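Home | News | Clubs | What's On | Contact

A cuppa with the Trestis robot club

By Anathi Moodley
18 March 2026
4 comments | 17 shares

I'd been meaning to visit the Trestis robot club ever since September, when a flyer for it came through my door, and I finally got myself over to Plistuvcombe for one of their evening sessions. I should say up front that I can barely set my own oven clock. Griet Bosman, who runs the club, laughed when I told her and said that made me a typical new member!

There are 17 of them on the list at the moment, mostly sixth formers plus a few grown-ups who came with their children and stayed. The big project this year is called Clesel, and it's all about hands. Two of them, a left and a right, and the goal is to have one hold a part still while the other fetches a second part and puts it on top.

"It sounds like nothing," Griet told me. "You do it every time you put the lid on a jar. But try writing down what your fingers do when you pick up a jar lid. We did that as our first exercise and Khoa filled two pages and still hadn't got to the lid."

Khoa is Khoa Lâm, and he looks after the left hand. (They really do talk like that, "I'm left hand", "she's right hand", and after ten minutes I was doing it too.) He's been working on the grip since the autumn and has strong feelings about thumbs.

"Everyone wants to talk about the fingers," he said. "The fingers are fine. I spend my whole life on the thumb. If it comes in too high the part tips over, if it comes in too low it just shoves the thing along the table. I've got a notebook with nothing but thumb in it." 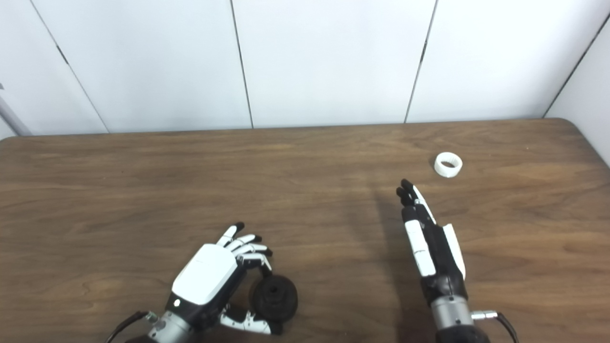 Clesel's left hand around the black part, with the white ring still out on the table.

The white ring is the right hand's job, and that belongs to Quyên Ngô. I asked her if it was harder than Khoa's bit and she gave me a very firm yes, with Khoa shaking his head behind her.

"His one sits there and gets held," she said. "Mine has to go and find something. And the ring's a pain because it's got a hole in it, so if you aim for the middle you're aiming at nothing. I learned that the slow way."

How slow? She had 27 tries in one evening, she said, and wrote up every single one of them because Griet makes them. I had a peek at the log and number nine just says "no".

They're getting ready for the Pacheco Shield, which is the regional schools and clubs day, and I wondered if they were nervous. Quyên said a bit. Khoa said he was more bothered about who was sitting in the front seat of the minibus.

"I'd like them to place," said Griet, "but I'd be just as pleased if they came home still arguing about thumbs." Then she went off to find the biscuits, and Quyên asked if I fancied having a go at number 28. I did, and I won't be telling you how it went.

Share | Print | Older posts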